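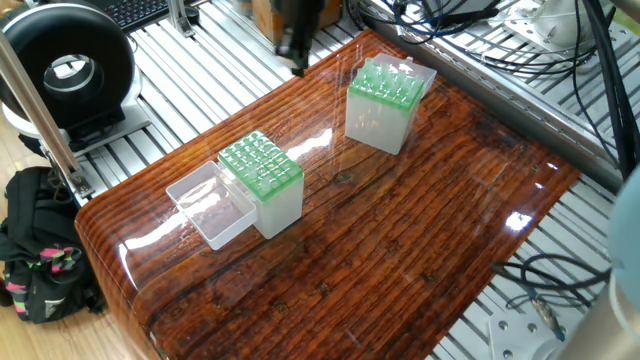 Figure 2. Two pipette tip boxes with green racks, lids open, on a glossy wooden tabletop.

5. What the retreat diaries can and cannot show

Claims that silent retreat deepens prayer are common in the popular literature and thin in the research. Valente and Pacheco argue that a stay at Zandcombe left guests "more attentive to God", yet their evidence is a set of diaries kept by people who had chosen to go, paid to go, and were asked to write about attention. We read the same diaries and came away less sure.

Of the 12 diarists, five used the word "peace" on the first evening, before the silence had begun. Two wrote mostly about meals and sleep. Gallardo treats such entries as noise – we think they may be the most candid pages in the collection. A tired person who sleeps well will often feel grateful, and gratitude is easily written up as prayer by someone whose notebook has a psalm printed inside the cover.

Boström's reply is that no spiritual practice could survive this kind of doubt. Perhaps so. Our quarrel is narrower. The diaries stop on the last morning in June, and no one went back to ask whether the habit of prayer lasted once the guests were home with work, children and a ringing phone. Vidal's later interviews at Ollero did ask, but only of guests who had booked a second stay, and we would not lean on them for the centre of any argument.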